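# Shirt folding, gray cotton

11/18/20

The spare shirts for the Fluststead laundry room get folded flat on the big table, the one with the black cloth over it. The cloth stays on between sessions. Light gray shows up well against black, so the hem and the sleeves are easy to line up, and any lint can be brushed off the cloth afterward.

The shirts on this page are plain gray, the kind we keep on the Skanden shelf by the door. That shelf is 11 inches deep. A shirt folded in half and left at that hangs over the front, slides off, and has to be done again. The fold we settled on in May takes both sleeves in first, then the sides, then the hem up to the neck. It fits the shelf with a little room to spare, and a stack of 8 stays up without leaning.

Small views are below. Larger ones are in the Plumora folder with the rest of the year.

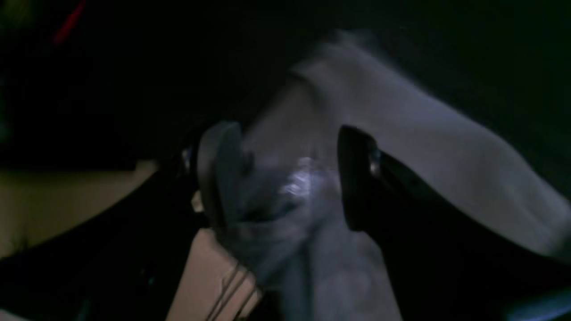 Soft gray fabric, bunched where it is held. 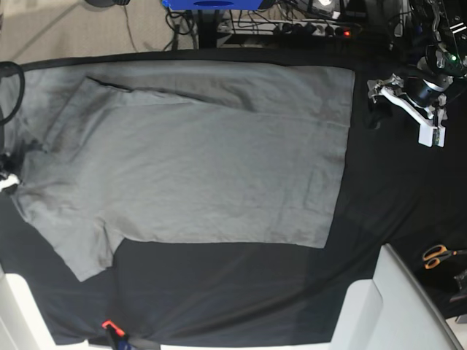
Short sleeves, one out and one partly folded back over the body. The hem is fairly straight. 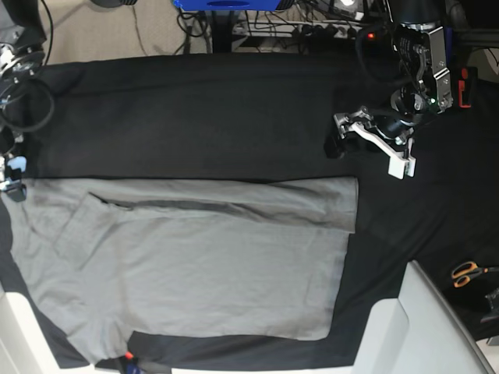 A long strip of gray laid across the upper part, with its squared end sticking out past the rest. 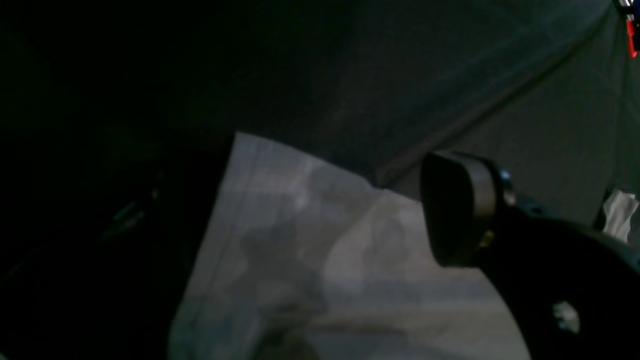 Dark cloth, and something white and crumpled.

Effiong wrote in to say that the sleeves-first order works for short sleeves but leaves a lump with long ones, and that it is better to bring the side in, lay the sleeve straight down along it, and only then do the other side. Effiong also leaves the collar end alone until last and presses the neckline flat with the side of the hand before the final turn.

We tried that on 3 long-sleeved shirts from the same shelf. They came out flatter than before, and a little wider. The width can be fixed by bringing the sides in farther at the start. For short sleeves we are keeping the old order.

A few notes for anyone using the table:

- Shake the shirt out once before laying it down. Creases left in the body at the start are still there when it comes off the shelf.
- Smooth from the middle toward the hem.
- If the black cloth bunches under the shirt, lift the shirt and pull the cloth straight first. Pulling it with the shirt on top moves both.
- White things go on the other shelf. They pick up fuzz from the gray cotton when they are stacked together.
- Shirts that are still damp at the seams go back on the rack for another 30 minutes.

Towels are on a separate page, with the fold for the narrow cabinet. Socks have not been done yet.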